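The Dallgate kitchen got its arms in August, and I got a stool.

I'm serious, a stool! Thirteen years on my feet at the prep sinks, and the week they bolted the new equipment in, Hedvig Hovland from upstairs came down carrying a padded stool with a lever on the side and said, "Crisanto, this is for you." I thought I was being fired in some polite new way.

My job now is to sit by a screen and say okay. The arm picks up a bowl, I say okay. It goes for the faucet, I say okay. If I don't say okay it waits, and it will wait all afternoon, which is more than I can say for Folke Strand. Folke used to work the sink next to mine and sing. He's on deliveries now, he says he likes the air. He still comes in through the back at four and stands there with his coat on, looking at the spot where he used to drop all the peelings.

"Does it sing?" he asked me the first day.

"It hums a little," I said.

"What key?"

I didn't know, so he leaned in and listened for a long time and then hummed along under it, a bit flat, until Sigrun put her head around the door to ask if something was leaking.

Before anything new goes live, the Stoder people run it on the computer first, with a sink and dishes and fruit that don't exist. Ebbe Nordin sends me the pictures at night and I'm supposed to write back if it looks like a real kitchen. The first time, I wrote 44 lines. I told him where a person puts a plate down when they're tired. I told him about the drip on the left side. He called me up the next morning, all excited, and asked if I had any more of those.

So I've started keeping a notebook. My wife thinks it's poems. Last night's page says: rinse the bowl before you argue with anyone. I sent that one to Ebbe too, and he wanted to know which bowl.

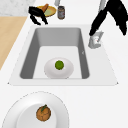
Who decides when the arm is allowed to move?

Crisanto does, from his stool by the screen. The arm waits for his okay before each step, and it stays put until he gives it.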